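Speaker Notes: Serving Drinks at the Table
Session 2, Sarau Hospitality Training Program, October intake

Opening remarks. Welcome the group and confirm that everyone has the handout from Kidden. State the purpose of the session: to set a common standard for pouring a cold drink at a guest's place. Remind participants that the dining room at Devia seats 40 and that the same standard applies at every seat. 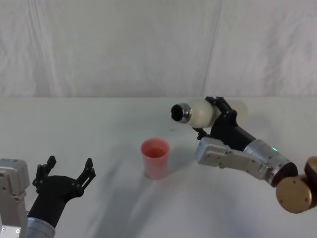 Notes prepared by Visitación Vallejo
Reviewed by Natsumi Fukuda, Dining Services

Begin with the cup. A pink or red cup on a white cloth is easy for the guest to find, and the level of the drink can be checked from above. Ask the group where they would set it down. Take several answers before giving the house position, to the right of the guest and within easy reach. The cup remains on the table while it is being filled. Staff do not lift it toward the bottle.

Pause for questions on left-handed guests. The house position may be reversed on request, and the change should be written on the seating card.

Move next to the cloth. White linen is the standard at both Devia and the Górecki Room. It should be laid before the chairs are brought in and smoothed by hand from the center outward. Fold lines from storage should be pressed out where time allows.

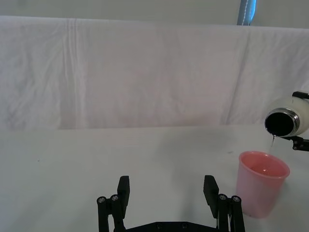

Allow 7 minutes for the linen exercise. Participants work in pairs, one at each end of the table, and change ends halfway through. Marks on the cloth are to be reported to the floor lead, who decides whether it is replaced or covered with a runner. Participants should not rub at a mark with a damp napkin during service.

Continue with the pour. Hold the bottle around the middle, with a firm grip. Bring the mouth of the bottle over the cup before tilting further, and keep a small space between the two. Pour slowly. Stop well below the rim, turn the bottle slightly, and bring it upright before moving it away from the guest.
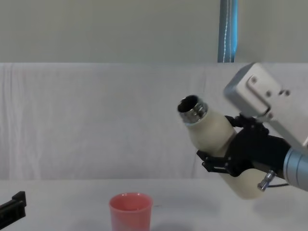

Cream-colored bottle with silver neck, tilted above the table; coral-pink cup below.

Demonstrate the pour twice, first without comment and then with each stage named aloud. Participants then practice with water. The practice bottles hold 500 ml and should be refilled at the side station. Spills are to be wiped up before the next person begins.

Points to raise if time permits: guests who prefer to pour for themselves, children's cups, and tables where the bottle is left for sharing. The Górecki Room has its own rules on shared bottles, printed on the back of the handout.

Closing. Collect the seating cards and return the cloths to the linen cart. Participants who wish to repeat the practical portion should give their names to Natsumi Fukuda before leaving.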